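Courses > Gollholm Evening School > Serving and Table Work > Handouts > Session 5

Prev Contents Next Print Glossary

Session 5 – Trays, glasses, setting down
Notes as given, 30 June 2025. Not tidied up, sorry.

Picking up from last time: the plate carry. Same idea, less forgiving. Glass on a tray slides, plates mostly don't.

1. Tray first
Wipe the tray, top and underneath. A wet underside skids on the table when you lean on it.
Raised rim = good for spills, bad for lifting. You have to clear the rim before you go sideways. Most knocked glasses in the practice hour were somebody dragging over the rim.
Printed trays: picture faces the guest. Looks fussy, but they notice when it's upside down.
Small trays, two glasses max until you've passed the walk test. Big oval ones, see Session 7.

2. Loading
Heavy stuff toward the middle. Tall stuff toward your body.
Two glasses – put them side by side, same distance from the center line. One alone goes dead center.
Leave finger room between them. If your knuckles touch the other glass you've loaded too tight.
Anything standing up out of a glass (straws, stirrers, spoons) leans AWAY from the other glass. Spoons are the worst, top heavy.
Fill to 25 mm under the lip for the test. In a real room go by the house rule.

3. Holding a glass
Low third. Never the rim, never fingers inside, not even on empties. Marked down every time.
Grip from the side, firm enough to lift, no more. Thin glass will tell you.
Both hands only if the tray is already on the table. If you are holding the tray, it's one hand and you turn your body so the load stays over your palm. We did this 14 times on the Dredville side of the room and it was still wobbly by the end, so practise at home with plastic.

4. Setting down
Tray onto table: front edge touches first, then lower the back. Listen for it, should be one soft sound.
Then glasses off, nearest guest first. Straight up, over the rim, across, straight down.
Two off at the same time is allowed if you can do it evenly. Lift together, part, lower together. If one sticks, put both back and start agian.
Don't reach over a guest's plate. Walk round.

5. Clearing
Reverse order. Empties to the middle, half full ones closest to you.
Do not stack glasses inside each other. Ever. The Brerkix tumblers jam and then crack.
Mats: shake out, lay flat, check corners. A curled mat corner under a tray gives you a tilt you wont see until the glass goes.

6. Walk test (next session)
35 paces, door to far table, one turn at the Mota cabinet. Two glasses, filled as above. Load, carry, set down, unload, reload, come back.
Points off: spill on tray 1, spill on floor 3, glass touches glass 2, hand on rim 2.
One retry. Flat shoes please.

Breakages this June came out of the 3000 set aside for the course, still plenty left – but go easy.

Homework
– load and unload two plastic cups, slow, left hand then right
– write down your own loading order for a water jug plus two glasses
– read the clearing section again, it's the bit people skip

Shares 14 | Comments 1

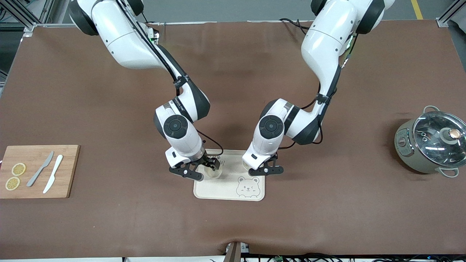 Does the low third rule still hold for stemmed glasses? I was taught to take those by the stem, and on a small tray I can't see how you'd get a hand in any lower without tipping the other one. Also the walk test says reload but not whether the glasses go back in the same spots.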